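4.3 Checking the grasp in the Platton simulator

1. Load the Minent arm model and select the block task.
2. Set the gripper speed to 3 and the lift height to 5.
3. Press Run, then Pause once the arm has lifted.

Note: Speeds over 4 are ignored in simulation. 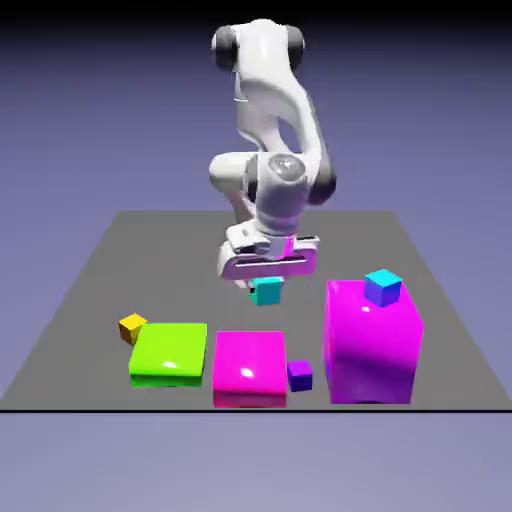 Grasp settings are stored per object, not per task. Pause with the block clear of the tabletop – the teal cube is held above the surface between the fingers – and select Save Grasp.

Caution: Do not send a saved grasp to the real arm before completing section 4.4.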